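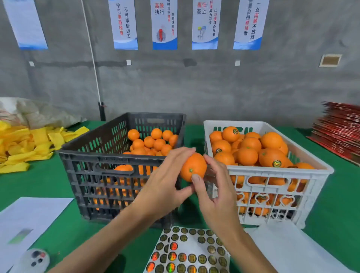 Setting up the Drulta labeling cell from a hand bench

The Drulta cell copies a two-handed job: one gripper holds the fruit, the other peels a round label from a sheet and presses it on. Work the job by hand at a bench before you enter any positions. The crate locations and the hold pose both come from the hand layout.

1. Lay out the bench

Put the infeed crate on the left and the finished crate on the right, with the label sheet between them at the near side of the table. Leave a gap between the crates wide enough for both wrists. Measure crate spacing center to center and enter it in the Ullus controller under Cell > Stations. The factory value is 900 mm.

2. Set the hold pose
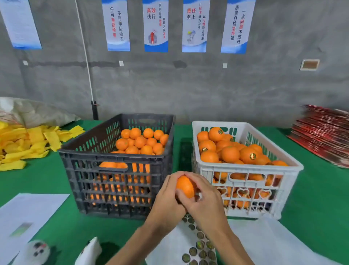 Left hand cups the fruit from below; right-hand fingers press on its side.

The left gripper should support fruit from underneath in the same way. Do not clamp across the stem. Set grip force to 18 N and check for dents on the smallest fruit you run. Set the press stroke last — it depends on how far the fruit sinks into the finger pads.

3. Register the label sheet

Labels are picked by row and column, so a sheet that creeps will throw off every pick after the first few. Tape down two corners, then jog the right gripper to the first label and save the point. Repeat for the last label in the same row and the last row.
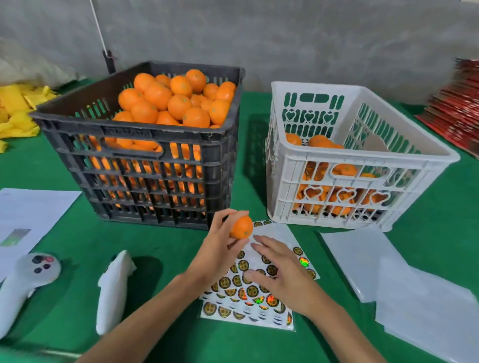

If the sheet lifts during peeling, lower the peel speed to 40 mm/s before adding more tape. Holographic labels may reflect enough light to fool the pick sensor. Run one full row of them with sensor logging on, and raise the threshold if any pick is reported as empty.

4. Upkeep

Wipe the finger pads at each crate change. Peel oil builds up on them and labels start to stick to the gripper. Our right-hand pads lasted 1,036 cycles before the edge began to curl. Replacements are listed in the Stedari parts sheet. After fitting new pads, repeat step 2 from the grip force setting onward, then save the recipe under a new name.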